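Joint exercises should be judged by what gets fixed afterward
By Ivana Ibarra
16 April 2022

The closing statement of a naval exercise is usually written before the ships leave port. Two flags, a handshake on the pier, a line about shared readiness and deeper ties. I have read enough of them to know the order of the paragraphs. What I almost never read is what failed, who wrote it down, and whether anyone had money to repair it.

I spent 6 years as a civilian planner attached to a coastal patrol command, and I worked on two combined exercises with a partner navy. The larger one put 3,165 people at sea and ashore. It was called a success on the final day. By then our own log listed 40 problems, most of them small. Radio plans had been issued in different versions. A boarding team waited for permission from an officer who had already gone off watch. Fuel requests went to an address that had been closed since June.

None of this was shameful. Finding such things is the reason to hold an exercise at all. The trouble is that the log went into a binder, the binder went to a staff office, and the people who understood the entries were posted elsewhere before the next planning meeting.
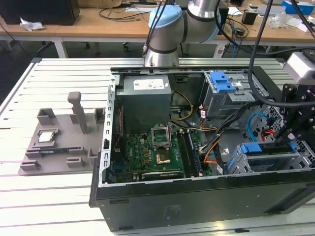 Who owns the list

My first proposal is simple. Every problem recorded during an exercise should have one named officer attached to it, and that name should be passed on when the officer is reassigned. Commander Nahuel Huenchumán ran the supply side of our second exercise this way, on his own initiative. He kept a single sheet and read it out at the start of each planning meeting. People disliked it. The fuel address was corrected in a week.

My second proposal will be less popular. A summary of the list should be public. Code words, frequencies and ship positions can stay out of it. Taxpayers can handle the news that two navies had trouble agreeing on a radio plan.

Rocío Retamal, who taught staff officers for many years and read a draft of this column, disagrees with me here. She thinks crews will stop reporting faults once they expect to see them in a newspaper. It is a fair objection. I have seen officers soften a report because an admiral was going to read it, and an admiral is a smaller audience than the public.

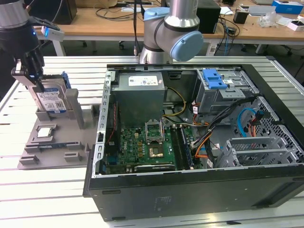
But crews already soften their reports, and they do it under the present system, where almost everything is kept inside. A published summary would at least make an empty list look odd. If a week of night boardings and refueling at sea produces no problems worth mentioning, either the exercise was too easy or somebody was not looking.

I would also cut the ceremony. On our second exercise the closing event took most of a working day from the crews - the same day set aside for the debrief. The debrief was moved to the evening and lasted less than an hour. Hold the debrief first, while people still remember what they did, and let the guests come the next morning.

Partner navies do gain something from meeting each other, and I don't dismiss it. I still write to officers I met on that pier. But those friendships will not fix a radio plan, and the next exercise is already on the calendar.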